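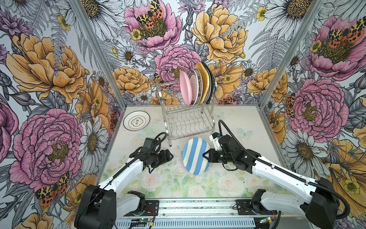 Looking After Contact Paper, Peel-and-Stick and Other Patterned Coverings

I have been sticking patterned paper to things for most of my grown life, starting with the inside of a kitchen drawer in our first apartment on Dalley Street and ending (so far!) with the whole back wall of the pantry, and in that time I have ruined a good deal of it. So when the letters come in asking how to put it up, how to clean it and how on earth to get it off again, I feel I can answer with some authority, having done it wrong every way there is.

Before you buy

Get one more roll than the arithmetic says. Florals and anything with a big repeat eat up paper, and if you run short in March the shop may well be on a new batch by April with the pinks a shade too orange. I once had to drive out to the hardware store in Fumham, which is 30 miles each way, for a single roll, and it still didn't match. That strip is behind the flour bin.

Check the batch number on every roll while you're standing in the aisle. And unroll a foot or so if they'll let you, because a pattern that looks soft and faded on the label can be awfully loud across a whole surface.

Getting the surface ready

Wash it with warm water and a squirt of dish soap, then go over it again with plain water, and then leave it alone overnight. Grease is what makes corners lift, and kitchens are greasy in places you'd never think to look, such as the sides of cabinets next to the stove and the underside of the shelf over the kettle.

Fill any dents and sand them down. The paper will show you every crumb. I mean this. I left one grain of rice under a shelf liner and could feel it for six years.

Fresh paint wants a good long wait. The can will say dry in a few hours, but dry and cured are two different animals, and I give it 3 weeks at the least. If you stick paper on it too early, the paint comes away with the paper the first time you need to reposition.

Putting it down on a tabletop or shelf

Cut the piece a couple of inches too big all around. Peel back a narrow strip of the backing, not the whole thing, and line that strip up with the far edge. Press it down from the middle outward with a folded dish towel, and then reach underneath and draw the backing toward you a little at a time, smoothing as you go. It goes much better with two people, one to pull and one to smooth, but I've done plenty of it alone on a Saturday morning with the radio on.

For bubbles, try pushing them to the nearest edge first with your towel. The stubborn ones you can prick with a sewing needle, low down and at a slant, and press flat with your thumb. Don't slit them with a knife, however tempting. The slit opens up later and collects dirt.

Trim with a new blade. Snap off a section every few cuts, even if it seems wasteful, as a dull blade drags and leaves those fuzzy little teeth along the edge.

Walls and corners

An inside corner is almost never square, and if you try to take one wide piece around it you'll get a hollow behind it that cracks when somebody leans a broom there. Stop each piece just past the corner, a half inch or less, and start the next piece right in the crease, overlapping that little bit. With a busy pattern you won't see the join. With stripes you will, and I'd think twice about stripes.

Start with a plumb line, by the way, and not with the door frame. Our old house in Mulcombe didn't have a straight door frame in it, and my first wall of roses leaned like it was walking into the wind.

Marks, scuffs and specks

Pale backgrounds are lovely and they show everything. My order of attack is always the same, gentlest first:

A damp cloth, wrung out hard. You'd be surprised how much comes up with just that.

A drop of dish soap on the cloth, wiped with the pattern facing you in good light so you can tell a speck of dirt from a speck that's printed on. (Yes, I have scrubbed at a printed speck.)

A pencil eraser, the white kind, for dark rubs and shoe marks. Small strokes, light hand.

A paste of baking soda and water, left for a minute and wiped off, for tea and tomato.

Be careful with those white melamine sponges. They work by wearing the surface down, and on printed vinyl they'll take the shine off and then the color. I have a dull patch the size of a saucer to prove it. Nail polish remover is worse, so please keep it out of the room altogether.

Hot pans go on a trivet, always. Vinyl shrinks and puckers with heat and there's no putting it back.

Lifting edges

Warm the edge with a hair dryer on low, count slowly to ten, and press it down under a heavy book until it cools. If the stickiness is all gone, a thin smear of white glue on a toothpick will hold it. Wipe off whatever squeezes out right away.

Taking it off again

Hair dryer again, and patience. Pull low and flat, back over itself, never straight up. Leftover gum comes off with a little cooking oil rubbed in and left to sit for 30 minutes, followed by hot soapy water. On bare wood skip the oil and use a bit of rubbing alcohol on a rag, after testing where it won't show.

A reader in Betancur wrote to ask if you can paper right over old paper. You can, if the old piece is flat and clean and well stuck. Two layers is my limit, and the bold pattern ought to go on top, since the bottom one has a way of peeking through anything pale.

Keep your scraps in the cardboard tube with the label still on. Mine live on top of the water heater cupboard, well away from the warm pipe, and I've gone back to them for patches more often than I'd care to say.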